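Notebook, Wesel perception stack
8 November 2025

Purpose
To establish why the segmentation node in Arko proposes grasp candidates on bare table. The fault has been open since August and was reproduced again in run 3213.

Observations
The plush toy is segmented correctly as one region, fin included. The dark rectangular object at far left is detected, but its mask extends into the shadow along its lower right edge. Two false candidates remain in the upper middle of the table, where there are only small specks. The wide shadow band across the surface produced no candidate. 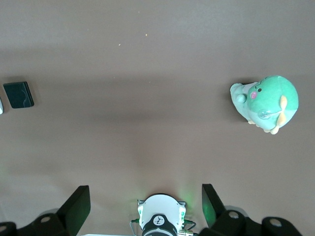 Changes made
1. Minimum region area raised to 30 pixels in the Sinholm filter.
2. Gripper mask redrawn to include both fingers and the brackets. The previous mask omitted the green tint on the inner face of the right finger - it was being passed to the planner as an obstacle.

Open items
Shadow handling for dark objects is unchanged. The Jõgi branch has a candidate fix, to be merged after review. Replay of run 3213 with both changes is pending.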